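How I Clear a Cluttered Room in an Hour (The One-Bin Method)

Posted Thursday, June 11, 2020 by Nghĩa Huỳnh

I got a bunch of emails after my paint shelf post, and most of them skipped right over the shelf and asked how the rest of the room got so clean. Well! It was clean for that one afternoon. But I do have a way of getting it back to decent when it's bad, and I've used it in every place I've lived, including the tiny apartment in Lenport where my kitchen table was also my desk and my workbench and, for one whole winter, where I kept the cat food.

You need one big bin, a timer, a trash bag, a marker and a few boxes for sorting. Shoe boxes are fine. I get mine free from Gkikas, the hardware store down the street, if I go in early before they flatten them.

Step 1: Set the timer for 60 minutes

Do this first, even before you look around. If I start by looking around I end up reading old mail on the floor. Put the timer somewhere you'll have to walk to so you can't just swat it off and keep going.

Step 2: Everything loose goes in the bin

Start at the door and go around the room in one direction. Anything that's small, loose and not where it lives goes in the bin. Pens, batteries, toy parts, that one sock, wrappers, the little key that doesn't seem to open anything. Don't sort yet! I know it's tempting to run the scissors back to the kitchen, and then you're in the kitchen, and then you're making a sandwich.

A wide bin beats a deep one here. I've tried laundry baskets (pens poke out the sides) and a tall trash can (you end up hanging into it upside down), and what I like best is something open at the top with sides that slope in, so the stuff slides to where you can see it.
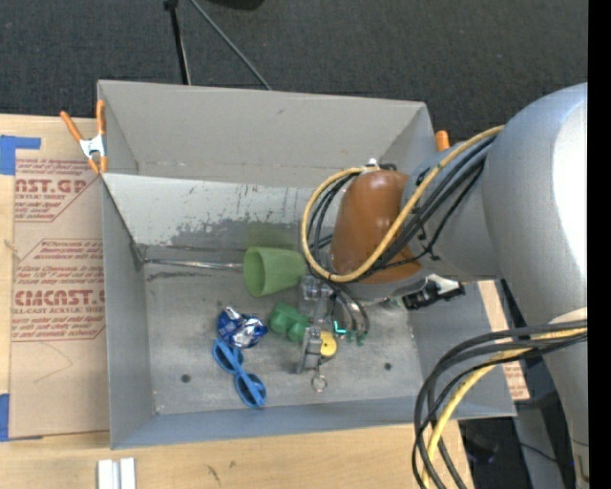

Stop at 12 minutes, even if you haven't made it all the way around. The first time I did this in the back room in Skustley I kept collecting for the whole hour, and then all I had was a very full bin and no energy left. If there's more, there's more. You can run the whole thing again tomorrow.

Step 3: Pull the trash first

Go through the bin only for trash. You're not making any hard decisions, you're just grabbing wrappers, dead pens, receipts and dried-up glue. It goes fast and it feels great, and the pile shrinks a lot. Check wrappers before you toss them, though. I once threw out a gift card that was folded up inside a gum wrapper, and I still have no idea how it got in there.
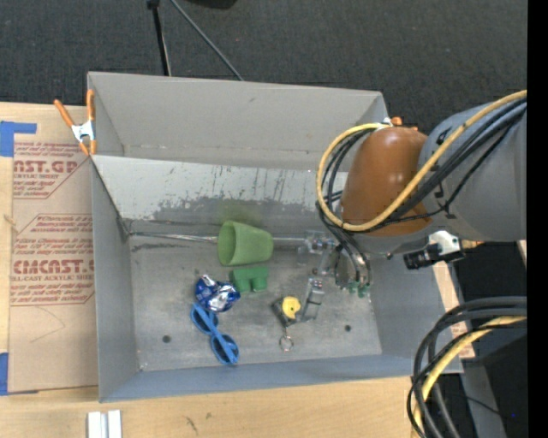

A cup, a green block and a foil wrapper on the floor of the bin.

Step 4: Sort by room, and only by room

Line up your boxes and write a room on each one. Mine usually say kitchen, bathroom, kids, desk and garage, so that's 5 boxes. A cup goes in kitchen. A toy block goes in kids. Don't make a box for "craft stuff" or "electronics" or you'll be standing there wondering if a glue gun is a craft or an electronic (I have lost real time to this).

If you can't decide on something after a couple of seconds, leave it in the bin and move on to the next thing.

Step 5: Deliver the boxes

Carry each box to its room and put the things away. Really away, in the drawer - setting the box down on the counter doesn't count. If a drawer won't close, take out the worst thing in it and be done. You are not organizing drawers today.

Step 6: Deal with the leftovers

There will be a few things still in the bin. I put mine in a paper bag, write the month on it and stick it on the closet shelf. The bag I marked March has a curtain hook, two adapters and some kind of plastic elbow in it. I'll keep it through the summer, and if I haven't gone looking for any of it by then, out it goes.

Step 7: Wipe the bin and put it back

Grit collects in the bottom, so tip it out over the trash and go over the inside with a damp rag. Scuffs and scratches don't matter. Then put it back where you can reach it without moving anything else. When I kept mine up in the attic at the Omham house I used it maybe twice a year, and the living room looked like it.

A few things people asked

Kids can help with Step 2 and they're usually faster than me. Step 4 is better after they've gone to bed, or every broken crayon turns into a negotiation.

If your room is really bad, do the floor one day and the flat surfaces the next. And if you share the place with somebody, warn them before you start. My sister spent a whole evening looking for her glasses, and they were in the bathroom box.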